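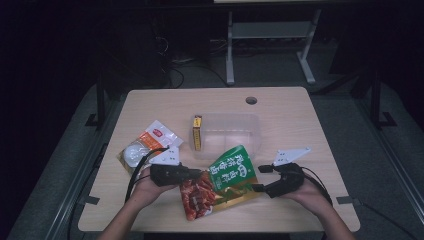

The Wamholm hand gripper kit ships as a matched pair, left and right, and most of the trouble people have with it in the first hour comes from setup and not from the hardware. Each unit is a black body with an inward-pointing jaw, a white triangular marker plate on top and one black cable. Snack packaging makes a good first task set. Glossy bags, a flat sachet and a frosted plastic storage box cover a wide range of stiffness and reflection, and a pair of packages held up between the jaws will show a weak grip setting faster than any rigid block.

This guide covers the two-hand kit with the Rolland recorder box, software release 2. Allow 16 minutes for a first setup.

What you need

Both grippers, both cables, the recorder box and its power supply, the hex key from the lid pocket, and a table with clear space on all sides. A matte top is preferred. Glass and polished metal tops cause false marker hits and should be covered.

Step 1. Mount the marker plates

Seat each plate flat on its gripper with the point of the triangle facing the jaw. Tighten the screws by hand, then give each a quarter turn with the hex key. The plates are not interchangeable. The side is stamped on the underside, and a swapped pair will calibrate without an error and then record mirrored wrist angles.

Step 2. Route the cables

Run the left cable off the left side of the table and the right cable off the right side. Leave enough slack that each hand can reach the far edge without pulling. Do not cross the cables in front of the operator. If the table has a grommet hole, leave it unused – a cable fed through it shortens the working reach and tends to snag at the rim.

Step 3. Connect and power up

Plug both grippers in before switching on the recorder. The status light blinks for 8 seconds and then stays on. If it keeps blinking, power down, reseat the right connector first and try again.

Step 4. Calibrate

Hold both grippers level over the table, jaws pointed in, and press Calibrate. Keep still for 12 seconds. Open and close each jaw fully when prompted, left then right. Accept the result only if both sides report a pass. A pass on one side is saved as a partial profile, which the recorder will load next time without warning.

Step 5. Set jaw force

Start at the lowest setting and raise it one step at a time until a filled bag can be lifted without slipping. Sealed bags hold air and deform under load, so test with the actual package. Manolis Nikolaidis at the Droltcombe bench uses a separate saved profile for flat sachets, and that is worth copying.

Step 6. Record a short take

Lift one package, move it over the storage box, lower it and release. Play the take back in Plollarell and check that both marker tracks are continuous. Short gaps usually mean a forearm passed over a plate. Long gaps mean a loose plate or an overhead light that is too bright.

Known limits

The jaw pads wear at the tips and should be checked weekly. The cable strain relief is stiff when new. Round items in slick wrapping remain difficult at any force setting, and the optional ribbed pads help only a little. The kit has no wireless mode.

Written by Sofia Vlachopoulos. Last checked in September.

12 shares | 2 comments

Contact | Copyright Wamholm | Back to top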